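Workshop Tips: Comparing Two-Finger Hand Grippers at Home

Most of what follows comes from trying hand-held grippers on ordinary household things, the sort you keep in a drawer or a bathroom basket. Our notes cover 208 picks with the Andov pads and 351 with the Juntunen pads. The work is slow, so set up a table you won't need for supper.

Cover the table first. A blanket or a thick cloth lets the fingertips dip a little under a flat item. On a bare tabletop they skid. Pull the cloth tight at the corners, or it comes up with the item.

Use a cardboard box as the drop target and cut the front edge low. Oona Rantala cut hers with a bread knife and it works fine. Leave the back wall tall so light things don't sail over it.
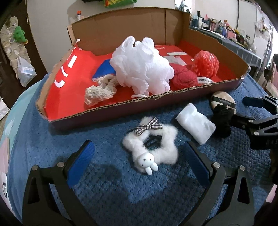
Go slowly on anything fluffy. The pads close a long way before they meet something firm, and it is easy to think you have a grip when you only have fuzz. Close, wait, lift a finger's width, then lift the rest. If it slips, turn your wrist and try again from the side.

Scrunchies and socks are the easy ones. Pinch a fold in the middle. Powder puffs should be taken across the edge, not flat on the face. Slick pouches need the most squeeze, and the Andov pads did better on those than the Juntunen pads. On knits we couldn't tell them apart.

Thin plastic bags are a good last test. Grab a bunched part and keep the fingers level. If a bag stays stuck to one pad after you open up, the pad needs cleaning.

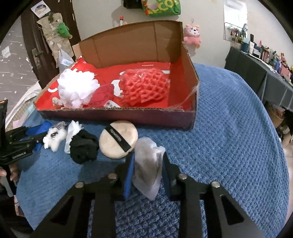 Plastic bag between the blue pads, box and small items behind.

Wipe the pads with a damp cloth and a drop of dish soap. Let them dry with the fingers open. Lint in the ribs costs more grip than wear does, and an old toothbrush gets it out.

When two people work at one box, agree on sides. Erzsébet Bakos takes the left and calls out before she reaches over. We still knocked fingers 3 times in one evening.

Check the pins in the finger links before you start. A loose one feels like play in the trigger, and you will blame the pads for it. Ours were tight again after a quarter turn.

Write down misses as well as picks. Same item, same spot on the cloth, both sets of pads, then move on.

Updated 2020-12-02

2 comments | 3 shares

Related tips
Getting lint out of rubber and silicone
Cutting down a cardboard box without tearing it
Irport wrist strap: a month of use
Skutport trigger springs, soft or stiff?

Contact | Copyright Workshop Tips | Back to top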